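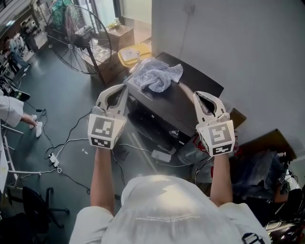 Washing towels: how much detergent are you using?

Print this page | E-mail this page

flusia_fan
Our towels have stopped soaking up water. They come out of the washer clean enough but they push the water around on your skin. I have been using Stedo liquid, a full cap, plus softener from the same brand. The washer is a Vovimeo front loader, bought in May. Is it the machine or the soap?

tubside
Softener. It leaves a coating on the loops. Stop using it on towels and run two hot washes with nothing in the drum but towels and a cup of white vinegar.

northporch6
Agree on the softener, disagree on the vinegar. I did that for a year and the door gasket got sticky. The shop that replaced it charged me 100 dollars and told me to lay off the vinegar. Washing soda does the same job.

tubside
One gasket doesn't prove much. Mine is on its sixth year with vinegar every month. But use soda if you like.

flusia_fan
No softener as of this weekend then. What about the amount? The cap has three lines on it and I can't read the bottom one.

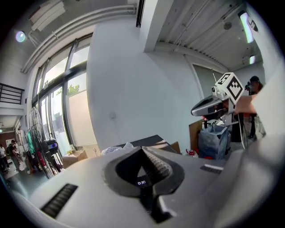
Last changed: 9 Sep 2024

berrada_blue
Bottom line or less. A front loader uses very little water and a full cap never rinses out. I weighed six of our bath towels dry before and after a strip wash in the tub. They went from some 693 grams each down to 472. I didn't believe it either, but the water was gray.

northporch6
That can't all be soap. You would have had a third of the towel in residue. Were they damp the first time?

berrada_blue
They had been on the rack overnight, so maybe a bit damp. I'll weigh them again from the dryer. The water was still gray.

flusia_fan
Did one wash with soda, no softener, bottom line of detergent. The old blue ones are better already. The thick Flusia ones are about the same as before.

tubside
Thick ones take longer. Wash four at a time, not the whole shelf, and shake them out before they go in the dryer — the loops stand up better.

Reader comments

mapleside: We have hard water and nothing here worked until we put in a softener unit for the whole house.

k_hobbs_lane: Powder rinses better than liquid in my machine.

oldwringer: Line dry them on a windy day. Stiff for the first minute and then fine.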